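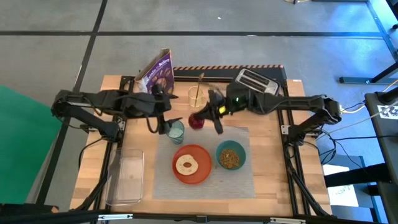 Breakfast on the two-arm table, with the bagel and granola on the mat

Hello, and thanks for looking us up! Dravo is a small workshop where we write house rules for people who share a room with robot arms. I started it after several years at Manríquez, where I wrote the sort of safety manual that sits in a ring binder and never gets opened. I wanted rules short enough to read with your coat still on.

Our main piece of work is the Nilomier Code. It has 16 rules and fits on two sides of paper (the first draft had a lot more, and I'm still a bit sore about some of the ones we lost). It's meant for small labs, colleges and workshops, and it sits alongside the proper machine safety standards — you still need those, and you still need a risk assessment done by someone competent. What we add is the everyday stuff. Who says "clear" before the arms move? Where do your hands go while you're swapping a bowl?

We do a lot of our work on table-top jobs with food and crockery, which I love. A breakfast table asks awkward questions. Two arms are reaching over the same mat, there's a glass with liquid in it and a toaster at the back, and every one of those needs a line in the plan before anybody presses start. Rule 4 says you write down what each arm may hold and how far it may reach. Rule 9 says drinks are kept to small amounts and there's a cloth within reach of the operator, outside the arms' reach. Rule 11 is the one people grumble about: cables get checked at the start of every session, even if you checked them before lunch.

We also keep a log. At the last tidy-up in December it held 2751 entries, all sent in by the places that use the code, and most of them are very dull (spilt cereal, a cup put down crooked, someone leaning in too early). Dull is fine by me! Rule 12 was rewritten from the leaning-in entries, and it's much better for it.

Our training partner is Ernano, who run the one-day course from their own rooms. Groups are kept to 8 so that everyone gets a proper go at the stop button. Bring flat shoes and tie long hair back, please.

The code is free to copy, print and scribble on. If a rule doesn't work in your room, write and tell me which one and what you did instead — I read everything that comes in, usually before nine with a mug of tea.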